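Rindano — grasp review and trimming software for handheld gripper recordings

Version 2, desktop and server. Single seat, lab seat and evaluation copies.

I'm Hinata Furukawa and I write most of Rindano, which means I also write this page, answer the support mail and choose the slightly odd icon colours. If you've landed here from a search and just want to know whether it'll open your recordings, skip down to "What it reads". Otherwise get a cup of tea, because I do go on a bit.

What it's for

You've got a handheld gripper with a camera on it, you've spent a fortnight picking things up in kitchens, and now you've got a disk full of recordings that need turning into something a policy can learn from. Most of those recordings start too early, end too late, and have a stretch in the middle where the person stopped to scratch their nose. Some have two grasps in them when the label says one. A few are perfectly lovely and you'd like to find those first.

Rindano plays the recordings back with the jaw opening, the tool pose and the camera all on one timeline, suggests where each grasp begins and ends, and lets you agree or disagree with one key. That's the heart of it. Everything else on this page grew out of somebody asking me for something (usually very politely, sometimes at two in the morning).

I started it because I was doing the same job with a video player, a spreadsheet and a ruler held against the screen. The ruler is still in my desk drawer.

The timeline

The timeline has three lanes by default: camera, jaw and motion. You can add more if your rig logs more. I like a clean screen so I keep it at three, but one lab I know runs nine and seems very happy.

Scrubbing is quick. I spent most of one winter on this and I'm quite proud of it! Rindano builds a small preview file the first time you open a session, and after that you can drag from one end to the other without the picture lagging behind your hand. The preview files live next to the recordings and you can delete them whenever you like; they'll be rebuilt.

Marks go down with the space bar. Press it once for the start of a grasp and again for the release. Hold shift and you get a "look at this later" mark, which shows up as a little flag in the session list. I use those flags far more than I expected to.

Suggested cuts

The suggester looks at the jaw signal first, then checks the camera to see whether there's something between the pads. If both agree, you get a solid mark. If only one does, you get a hollow one and it's your call. I chose to make it cautious, so on a messy session you'll see plenty of hollow marks, and that's the intended behaviour and not a bug (I get that mail a lot).

You can change how cautious it is with one slider. Left means it'll hardly commit to anything, right means it'll cut with great confidence and be wrong more often. Start in the middle. Please don't send me a session cut with the slider hard right and ask why the spoon went missing.

It handles the following without any fuss:

Single grasp and release
Regrasp in mid-air, if the jaw opens for at least ten frames
Handover from the gripper to the other hand
Dropped object (marked as a drop, kept by default)

It's not good at very thin things. Chopsticks, cable ties, a sheet of cling film — you'll be placing those marks by hand, and I'd sooner say so here than have you find out after paying.

The perception part

The object finder is called Akbulut inside the program, and you'll see that name in the log files. It draws an outline round whatever's being held and follows it through the clip. It was tuned for domestic kitchens and small canteens, because that's where my early users were working, and it likes crockery, tubs, bottles and cloths.

Two things set it back. Shiny steel worktops give it reflections to chase, and plain white dishes don't leave it much to hold on to. Version 2 is a great deal better on both. Where version 1 would lose a white saucer against a pale wall, version 2 leans on the edge of the dish and on the position of the pads, and usually hangs on. When it does lose the outline it says so, with a gap in the lane, and carries on looking.

You can fix an outline by clicking inside the object on any frame. The correction spreads forwards and backwards until the next place you've clicked. Two or three clicks will sort out most clips.

Clutter is the other thing people ask about. Real kitchens are full of it, and I wanted the finder to cope with a counter as people leave it. It only reports the held object unless you ask for more. Turn on "background items" and it'll outline other things it recognises too, but that's slow and I leave it off unless I'm checking for look-alikes, such as a second bowl sitting near the one being lifted.

Contact view

My favourite bit! Contact view opens a large still at the moment the jaw settles, with the pads picked out, so you can judge whether a grasp was any good before it goes into your training set. For flat dishes I want to see the pad well in on the face and the rim clear of the jaw.

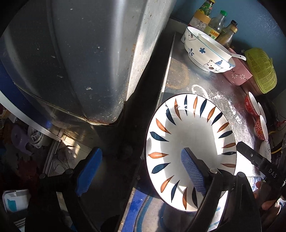

You give each grasp a rating of good, usable or bin, and that rating travels with the clip when you export. You can also leave a note. Notes are plain text, searchable across the whole project, and I'd really encourage you to write them. "Chip on rim" or "pad on one side only" takes a second to type and is a joy to find later when you're wondering why the planner treats one group of plates strangely.

There's a compare button as well, which puts two contact views side by side. It's handy when two people are rating and keep disagreeing. We had a long and quite heated chat in the user group about what "usable" means, and the compare button came out of that.

Sending clips onwards

Export goes to a folder of clips with a plain table alongside, or straight into Jorov if you use it for planning. The Jorov link carries over the pose, the jaw opening, the outline and your rating. Notes go too, but only the first line, so put the important bit at the top.

On the settings page there's a field marked Model. This has confused people, and I should've called it something else. It means the gripper geometry file (jaw length, pad size, where the camera sits), not a trained network. Pick the one that matches your tool or the contact view will put the pads in the wrong place. If you've swapped pads or moved the camera, run the short calibration from the same page and save it under a new name so you don't muddle the two.

Faces and screens can be blurred on export. Hands can too, though I leave hands alone as a rule because the handle grip is sometimes useful to look at.

What it reads

Ordinary video with a separate pose file, in any of the layouts listed in the manual. Packed session files from the usual logging tools. Folders of stills with timestamps, if that's all you've got. Clocks that drift apart are lined up using the jaw signal, and you can nudge the result by a frame at a time with the arrow keys.

Rindano doesn't record. It doesn't drive a robot either. I get asked for both and the answer is still no, I'm afraid, there's only so much of me to go round.

What you'll need

A 64-bit desktop machine with 16 GB of memory. A graphics card helps the object finder along but the rest runs happily without one. Linux and Windows are both supported. The Mac build works for review and rating, but the finder is slow on it and I don't recommend it for big projects.

Keep your sessions on a fast local disk if you can. Network drives work, only the first preview build will give you time for that second cup of tea.

Licences

Single seat: 765 euros, paid once, with updates for the whole of version 2.
Lab seat: floating licence for up to 10 people, price on request.
Evaluation: 14 days, everything switched on, nothing stamped on your exports.

Students can write to me from a university address and I'll sort something out. Version 1 owners get the upgrade at half price until the end of October. Your old projects will open in version 2, but once saved they won't go back, so take a copy first!

Known niggles

Undo doesn't cover ratings yet. If you bin a clip by mistake you have to rate it again by hand.
On Windows, very long folder names stop the preview file being written. Shorten the path and reopen the session.
The compare button forgets its zoom level.
Outlines can flicker for a frame or two when a hand passes in front of the object.
The dark theme makes hollow marks hard to see. I know, I know. It's being redrawn.

Support

Support is by email and it's me who answers, generally in the mornings. Send the log file and, if you're allowed to, one short clip that shows the problem. A clip saves us both a lot of back and forth. If you can't share footage, a written list of the keys you pressed is the next best thing, and I can often work it out from that and the log.

The manual comes with the program and is also in the downloads section, along with a small practice project and the current list of gripper geometry files. If yours isn't among them, send me the pad size and the distance from pad to camera and I'll make one up for you.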